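Ticket 528: Label printer prints a blank label after every good one
Product: Rurkell desktop label printer
Opened by: Rosemarie Görtz, shipping desk
Assigned to: Montri Sangkhawat
Status: Resolved, pending complaints
Priority: High (raised by user), Low (lowered by me), High (raised by user)

Reported problem
Every label is followed by an empty one. User has 70 orders to get out and is now using twice the labels. User has tried turning it off and on, and also "being firm with it."
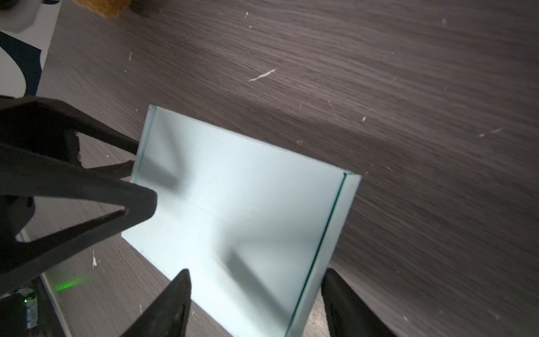 9:20 a.m. Asked for the label size. Was told "the normal one." Asked for a measurement and got one in inches and one in millimeters, and they describe different labels. The roll is Praka stock, die-cut, with a gap between labels that the sensor is supposed to find. A sensor like that needs to be clean, and I asked Rosemarie to look at it. She reports it is fine. The glass pane on the table has gray smudges on it, so I have my own idea of what passes for fine, and I asked for it to be wiped again with a dry cloth.

9:45 a.m. Sensor wiped. Still printing blanks. Went through the steps in order:

1. Checked the media type in the driver. It was set to Continuous. Changed it to Gap. User says nobody touched it. Noted.

2. Printed the configuration page. It came out fine, followed by a blank.

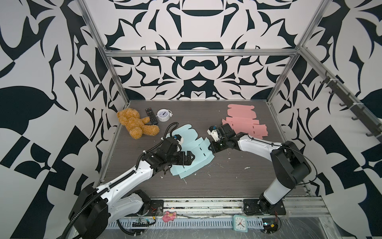 3. Ran the gap calibration: hold Feed until the light blinks twice, then let go. User let go after one blink, which starts a different procedure altogether. The printer now speaks Portuguese.

4. Reset the language. This took longer than the rest of the ticket put together — the menu is two lines high and both were in Portuguese.

5. Ran the calibration again. Two blinks. The printer fed 11 labels in a row, stopped, and looked pleased with itself.

10:50 a.m. Test print from the Bundimov shipping software: good label, then a blank. Test print from a plain text file: good label, no blank. So the printer is innocent and I owe it an apology.

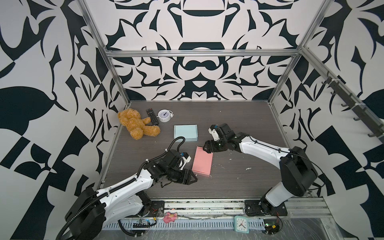
Opened the Bundimov template. Page height was 20 millimeters more than the label, left over from the old Shahbazi stock. The software was asking for a little extra page each time and the printer was politely supplying a whole label's worth. Corrected the height, saved the template, and saved it again under the name the software really reads.

11:15 a.m. Three test labels, no blanks. User asks if the blank ones can be put back on the roll. They cannot.

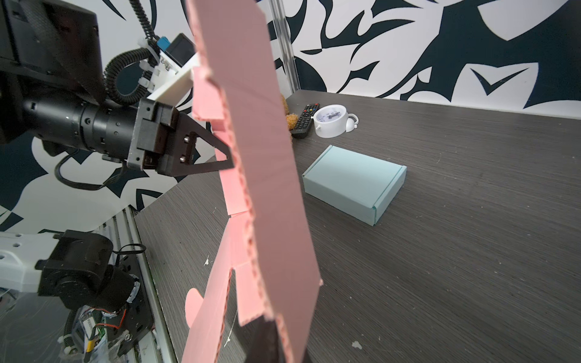 Pink corrugated blank, tabs and fold line

Resolution: Template height corrected, driver set to Gap, calibration saved. Old Shahbazi template deleted.

Follow-up from user, 1:30 p.m.: Works great, but the date is now in Portuguese.

Reopened.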